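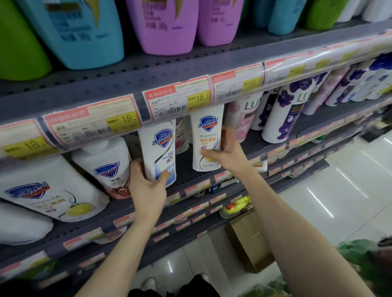

Two white Safeguard body wash bottles on the middle shelf.

Reading Room: a handbook on skin irritation testing without animals

Our group received in June a new laboratory handbook on reconstructed skin models, edited by Griet Dierckx and Jelle Declercq and published by Coppens. I was asked to read it for the newsletter, and I did it slowly, mostly in the evenings, with the book beside my own protocols. It has 603 pages, so please do not expect that I comment on every chapter.

The subject is how to judge if a substance irritates human skin, using tissue that is grown in the laboratory from human cells. Many of our readers know the principle. The test substance is applied to the surface of the tissue, it is washed off after a fixed time, and then the part of the cells that is still alive is measured by a color reaction. The principle is simple to explain, but the daily work is less simple, and the book is strongest where it speaks about the daily work.

Chapter 4, on rinsing, is the one I would give to every new technician. The editors explain how a stream of buffer that is too strong can damage the tissue, and how a weak one leaves residue behind, which makes a mild substance look worse than it is. They also give good advice on viscous products and on surfactants, which foam and are difficult to remove completely. In our laboratory we had this problem for a long time with a thick cleansing gel, and we solved it in nearly the same way as the book proposes — with several short rinses and a dry swab at the edge of the insert.

The chapter on colored substances is also useful. Some test items reduce the dye directly, without any living cell, and some stain the tissue so much that the reading is not reliable. The authors describe which extra controls are necessary, and they show a worked calculation with all the steps. I checked the calculation by hand and found one small error on page 62, where the value of the killed control is subtracted two times. Floor Van Beek, who wrote this chapter, has confirmed it to me by e-mail, and the publisher will correct it in the next printing. If you use the spreadsheet that comes with the book, the formula there is right.
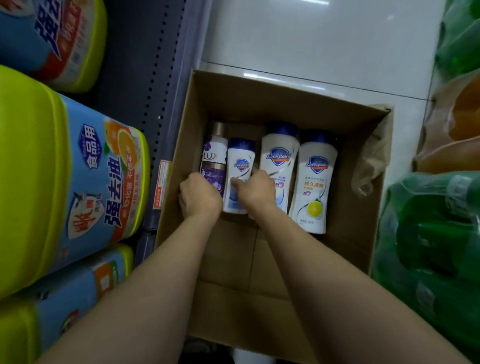 Body wash bottles, Lux and Safeguard, standing in a cardboard box.

I am less satisfied with the part about barrier function. Ankit Vishwakarma gives a clear introduction to electrical resistance measurement, and his figures are well drawn. But the chapter stops where the questions begin. How should we compare the values from two tissue suppliers? What do we do with a batch that passes the quality control of the supplier and then fails in our own hands? He writes that the laboratory should "apply expert judgment," and this is correct, but I had hoped for more help with it.

The statistics are treated in only 40 pages. For a reader who has worked with dose-response curves before, it will be enough. Students will need a second book, and I regret that no titles are suggested. The reference list at the end of this chapter is short and a little old compared with the others.

Two chapters discuss software for plate reading. The authors compare Nitine and Rivov, and they are fair to both, although the screenshots come only from Nitine. We use Rivov here, and I could follow the instructions without large difficulty. The menu names are different, the order of the steps is the same.

The language of the book is plain, and this I appreciated very much as someone who learned English late. Abbreviations are explained at their first use in each chapter, so it is possible to open the book in the middle. The index is good. The paper is rather thin — if you write notes with a marker, they will be visible on the other side.

Who should read it? Laboratories which are starting with reconstructed skin will save some months of trial and error. Experienced groups will perhaps use only the chapters on rinsing, on colored substances and on the transport of tissues, and they can borrow our copy for these. It is in the cabinet next to the Prirley meeting room. Please write your name on the list inside the cover and bring the book back after two weeks.

The next title in this column will be a short volume on eye irritation, also from Coppens. If somebody wants to review it in my place, please tell me before Sat 13 November.

Toon Dekker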